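Sundard Puts Its Own Packing Advice to the Test and Drops Half of It

New guide from the home storage retailer tells customers to buy less, and admits the "system" approach to toiletries was oversold

SKUMUNHAM, December – Sundard, the home storage retailer, today released a short packing guide that takes issue with much of what the storage trade, Sundard included, has been telling travelers for years. The guide, titled Pack the Bag You Have, is free in all of the company's stores and covers one narrow subject: how to get bathroom things from the house into a suitcase and back again.

It does not promise a calmer life. It does not claim that a tidy toiletry bag will save anyone an hour a week, a figure that has appeared in the company's own catalogs and that Sundard says it can no longer find a source for.

"We went looking for where that hour came from and we couldn't find it," said Ingvar Bach, head of product at Sundard. "Somebody wrote it down once and the rest of us kept printing it. I would like to see the person who spends an hour a week on toiletries in the first place."

The guide grew out of a home trial run by Sundard with 70 households in and near Skumunham. Each household was asked to pack for a short trip using its own things, then again using a set of matching pouches and divided cases supplied by the company. Between them the households filled in 688 packing sheets, noting what went in, what was left behind, and what came home unused.

Sundard had expected the matching sets to win. The sheets did not bear that out. Most people packed much the same items either way, and the things they forgot were much the same too. Toothpaste was high on the list in both rounds. Several households wrote that the divided cases had a slot for everything except the item they were holding.

The company is careful about how far these results go. The trial was small, it was not run by outside researchers, and the people who signed up were mostly existing customers. Sundard says it would be wary of anyone, its own marketing department included, who quoted the results as proof of anything about travelers in general.

What the guide does recommend is plain enough to be a little embarrassing for a company that sells organizers. Keep one open bin for travel things. Keep one soft bag. Pack on a flat surface where everything can be seen, and put the bin on one side and the bag on the other.

The bin matters less than the catalogs suggest. Any open-topped tub will do, provided a hand can get in without moving a lid. Handle cutouts are useful if it lives on a high shelf. Color is a matter of taste, and Sundard's previous advice to match bin colors to family members has been removed, after a good number of households reported that the children ignored it.

The bag section will probably annoy some of Sundard's suppliers. The guide favors ordinary cloth bags over stiff cases, on the grounds that an empty one folds flat and a half-full one takes up half the room. It also says that wrinkles do not matter. A fabric bag that comes out of a drawer creased and folded over on itself works as well as one that has been ironed, and the guide asks readers not to iron it.

There are drawbacks, and they are printed on the same page. Cloth soaks up leaks. A loose bag gives no protection to anything breakable. Long straps and drawstrings catch on whatever is next to them and should be pulled clear before anything goes in.

Toothpaste gets more space than any other item, partly for its place on the forgotten list and partly for the mess it makes. The guide suggests laying the open side of the bag toward you, checking that the cap is screwed down, and sliding the tube in with the crimped end first so that the cap is the part you meet when you reach in later. A full-size tube usually sits better on the diagonal in a small bag than upright in a corner.

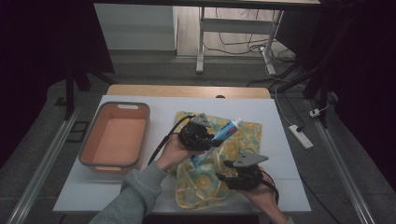 What Sundard is no longer saying

The company has withdrawn a number of claims from its printed and online material. Among them are the statement that clear pouches "prevent forgetting," the advice to decant every liquid into matching bottles, and a chart that divided travelers into 8 packing types.

The chart was popular. It was also made up in an afternoon, according to Bach, who was in the room at the time.

"People would come into the store and tell us which type they were," he said. "Then they would buy the set for that type. I'm not proud of it. They were nice people and they already had a bag at home."

Decanting gets the bluntest treatment. The guide calls it a chore that produces a row of bottles with the labels missing, and notes that a number of trial households could not say, some weeks later, which bottle held shampoo and which held conditioner. Where a full-size container will fit and the journey allows it, the guide says to take the full-size container. Where it won't, readers are told to buy the small one or check whether their host has some.

Clear pouches stay on sale. Sundard says they are perfectly good pouches.

A change to the range

Alongside the guide, Sundard is cutting its Pullisier line of travel organizers from a wall of sizes to just 2 products, an open bin and a soft bag. They are sold separately. There is no bundle price, a decision Bach described as the subject of a long argument inside the company.

The Pullisier bag is made for Sundard by Chraibi, which has also supplied the fabric for the company's laundry and shoe bags. It has no inner pockets. Early samples had a small zipped one, and testers lost things in it.

Customers who own older Pullisier cases are not being encouraged to replace them. Sundard will go on stocking spare zipper pulls and elastic for the discontinued sizes while supplies last, and store staff have been asked not to suggest a new purchase to anyone who comes in for a part. Whether they stick to that on a busy afternoon is, the company concedes, something it will have to check.

Reasons for caution

Sundard is aware that a storage company announcing that people need less storage may be taken as one more sales pitch, and it does not expect to be believed on its word. The packing sheets, with names and addresses removed, can be read at the Skumunham store on request. The blank sheet is printed at the back of the guide for anyone who would like to try the comparison at home and see whether their own results agree.

The company also wants to head off one reading of the guide. It is not an argument for owning very little, and it gives no opinion on how many bottles a bathroom should have. Several trial households packed a great deal for a short trip, used most of it, and were happy. The guide leaves them alone.

"If your way of packing works, please don't read this," Bach said. "If it doesn't, try putting everything out on a table once before you spend any money with us."

A second guide, on linen closets, is being considered. Sundard has set no release date and says it will first need to find out how much of its existing linen advice holds up.

Availability

Pack the Bag You Have is available now at the service desk in all Sundard stores. The Pullisier bin and bag go on sale later this month. The previous Pullisier cases will be sold at their usual prices until they run out and will not be reordered.

About Sundard

Sundard sells bins, bags, shelving and other storage goods for the home. The company is based in Skumunham. Press questions about the guide, the home trial or the Pullisier range may be sent to Ingvar Bach at the Skumunham office.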